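Reviews > Storage > Small drawers

Collau mini cabinet, four drawers

Quick one, bought this in April for the craft table. Small, pale, boxy. Four drawers stacked up, a pull in the middle of each. Paid 22 for it — fair I think. Drawers shut flat and teh gaps between them are thin and even.

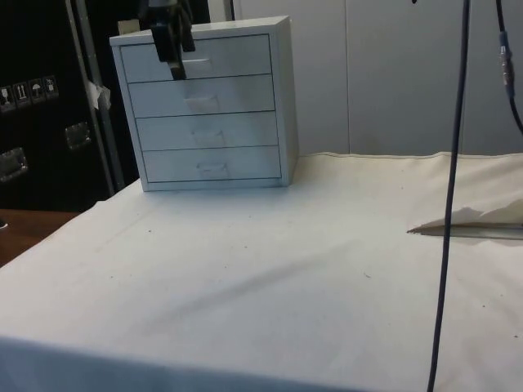
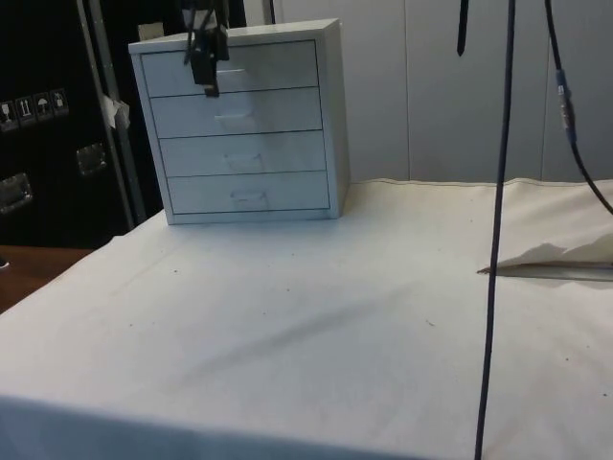
Good and bad

Good: takes up hardly any table. Holds thread, fuses, stamps.
Bad: no label slots. Bottom drawer sticks if you overfill it, so dont. Pulls are small — fiddly with cold hands.

Would buy again. 3 stars only for the labels thing.

Njoroge Mohamedi

Contact | © Zutavus Reviews | Back to top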